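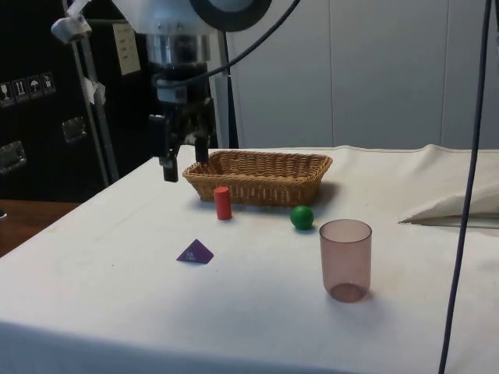 Basket, ball, cylinder, cup, and the purple one with the points. White cloth by Tuominen, creases by us.

Gallery > Things on Tables > The White Cloth

Newer | Older | All albums | Contact

The White Cloth

Every object in this album lives in a drawer at Prindwood marked MISC, and has done since before I was handed the key. The drawer holds 30 pieces if you trust the list taped inside it. I don't, as the list also includes a stapler.

Last July we started laying them out on cloth, a few at a time, to see which ones were worth keeping. Arvo Jääskeläinen wanted a dark cloth. He was outvoted, and has since gone through the album pointing out every wrinkle. Most of what follows is notes on the pieces themselves, with the odd complaint.

The basket
Woven wicker, light brown, shallow and rectangular. I found it at the Clullotance market and paid too much for it. It was meant for bread rolls. It has never met a bread roll.

The red cylinder
Small, upright, no trouble to anyone. It came out of a children's block set that must once have had a good many friends for it. Arvo calls it the lighthouse and moves it whenever my back is turned.

The green ball
Small and fond of travel. Two of us have been under the table after it, and on one occasion we were both under there at once. A ball on a cloth is a test of how level your floor is, and ours is an old floor.

The purple tetrahedron
My favourite colour of the lot and the worst thing in the drawer to step on. It has faint markings on one face, which Arvo maintains are a maker's mark and I maintain are pencil. We have agreed to stop discussing it at lunch.

The cup
Translucent plastic, a pinkish brown that the Plendano catalogue would probably call "rosewater" and charge extra for. It's the biggest of the loose pieces on the cloth and throws a nice soft shadow. I wouldn't drink from it.

The cloth
White, ironed once. There is a raised fold over on the right side that I have grown attached to, a modest alpine range. Tuominen sells the same cloth in grey for those with less patience and more sense.

Album last tidied 20 March 2024. The stapler is still missing.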